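Gripper fingers open unevenly after power cycle – two-finger gripper on light-duty arm

Posted in: Robotics and Automation – Maintenance and Repair
September 2021

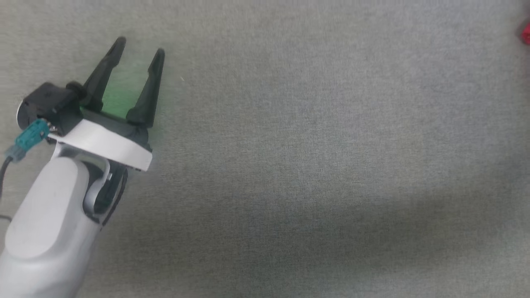 Dhillon asked at once whether the fingers had been re-referenced after the last change of tips, and whether the connector at the wrist had been reseated in that time. Both points are answered in what follows, which has been expanded from the original post at the moderators' request.

Posted by Maëlle Petrenko

I am responsible for the upkeep of one training cell at the Skullwood campus workshop. The cell consists of a single arm with a two-finger electric gripper, the Stemov controller in a separate cabinet, and a carpeted work surface on which learners practise picking and placing small parts. The gripper has black moulded fingers on a black housing, and its cable leaves the housing through a teal plug at the side of the wrist. The arm has completed 3,475 hours on the controller's counter.

The fault is as follows. When the cell is powered up from cold, the gripper runs its reference move and opens fully. On some mornings both fingers reach their end positions together. On others, one finger stops short, pauses, and then completes its travel with an audible click. The controller records a "position not reached" warning but does not stop the program. Once the cell has been running for a while the warning ceases to appear, and the gripper behaves normally until the next shutdown.

The following has been done to date:

The finger tips were replaced in the winter service and the screws tightened to the figure in the manual. The reference move was run afterwards, as Dhillon enquires, and the result saved.

The plug at the wrist was removed, inspected and refitted. No bent pins were found.

The grip force was lowered from 80 per cent to 60 per cent. The warning became slightly less frequent, although I would not wish to place much weight on this.

The controller was restarted with the previous parameter file. There was no change.

I would be grateful for advice on the order in which the remaining possibilities should be checked. The workshop is able to release the cell for one full day, and I should prefer not to spend that day dismantling the gripper if the cause lies in the cable or in the settings. The supplier has quoted for an exchange unit, but the quotation exceeds what we are permitted to spend without further approval.

Posted by Cereseck

Check the cable. It is nearly always the cable. We had the same fault on two machines and replaced the lead on both and have not seen it again. Do not bother with the parameters.

Posted by Dhillon

Thank you for the additional detail. A fault that appears from cold and clears with running is consistent with several causes, and I would suggest the sequence below. It begins with the checks that require no dismantling.

Before starting, save a copy of the current parameter file under a new name and note the hours on the counter. Place the arm in its service position with the gripper clear of the work surface by at least a hand's width. Isolate and lock off the supply before any hand is placed between the fingers. The lowered grip force does not alter this requirement.

First, examine the fingers and their guides. Training cells with a carpeted surface present a particular difficulty, in that fibres are carried up into the guide slots each time the gripper closes near the surface. The fibres mix with the factory grease and form a felt-like plug at the outer end of the travel. A cold plug of this kind will hold one finger back and release it with precisely the click you describe. Open the fingers fully, isolate, and inspect the slots with a torch. Remove fibres with plastic tweezers and a dry, lint-free cloth. Compressed air should not be used, as it drives the material inwards. Solvent should be avoided on moulded fingers unless the manual names it.

With the supply still isolated, move each finger by hand if your model permits it – some do not, and the manual for yours must be consulted on this point. The resistance should be even along the whole stroke. A tight area near the open end would support the explanation above.

Second, examine the mounting of the gripper at the wrist. A plate that has been tightened unevenly can place the housing under slight strain, and the effect is greatest when the metal is cold. Loosen the fixing screws by a quarter turn each, allow the housing to settle, and tighten them again in a diagonal pattern to the stated torque. Mark each head with paint pen on completion so that later movement can be identified.

Third, turn to the cable. I do not share the view that it is nearly always responsible, but it should certainly be examined. Follow it from the plug along the arm and look for any point at which it is pulled straight when the wrist is turned to its limits. There must be a relaxed loop at the plug in every position the program uses. Run the wrist slowly through its range at reduced speed, from outside the guarded area, with the controller's signal page open. A drop in signal at one particular wrist angle points to the cable. A warning that appears at any wrist angle, provided only that the gripper is cold, points elsewhere.

Fourth, and only when the foregoing is complete, look at the settings. Your reduction of the grip force may have made matters less clear. On many electric grippers the force value also limits the current available for opening, so that a lower value gives the finger less ability to pass a tight area. I would restore 80 per cent for the duration of the tests and reduce it again afterwards if the learners' parts require it. The time allowed for the reference move may also be extended, but this should be treated as a means of confirming the fault. If it is left in place the warning will disappear and the cause will remain.

Please also confirm whether the reference was taken with the old tips or the new ones. You state that it was run afterwards and saved. On the Stemov cabinets it is possible to save to the active session alone, in which case the earlier values return at the next power-up. The file date on the reference page will show which set is in use.

Posted by Maëlle Petrenko

I am obliged to you both. The cell was released for the day and the work was carried out in the order given by Dhillon.

There was a considerable quantity of grey fibre in the slot of one finger, packed hard at the outer end. The other slot was almost clean. After cleaning, both fingers moved evenly by hand, which our manual does permit with the supply isolated. The screws at the wrist were at unequal torque, and one could be turned with very little effort. All have been reset and marked.

The cable was examined over the full range of the wrist and no loss of signal was recorded. I have nevertheless ordered a spare lead in view of the remarks from Cereseck.

The file date on the reference page was from December, before the new tips were fitted. The reference has been taken again and saved to permanent memory. I have amended our service sheet so that the date is read back after a restart and initialled.

The cell has since been started from cold 4 times without the warning. I shall leave the thread open for the present. The service sheet now calls for the guide slots to be inspected every 60 operating hours, and the programmed approach height has been raised slightly so that the fingers do not brush the surface on closing. If any member has found a covering that sheds less and still gives small parts sufficient grip, I should be glad to hear of it.

Posted by Cereseck

Rubber matting, the thin ribbed sort. Parts catch in the ribs if they are very small, so buy a short piece first and try it. Still think you should change the cable.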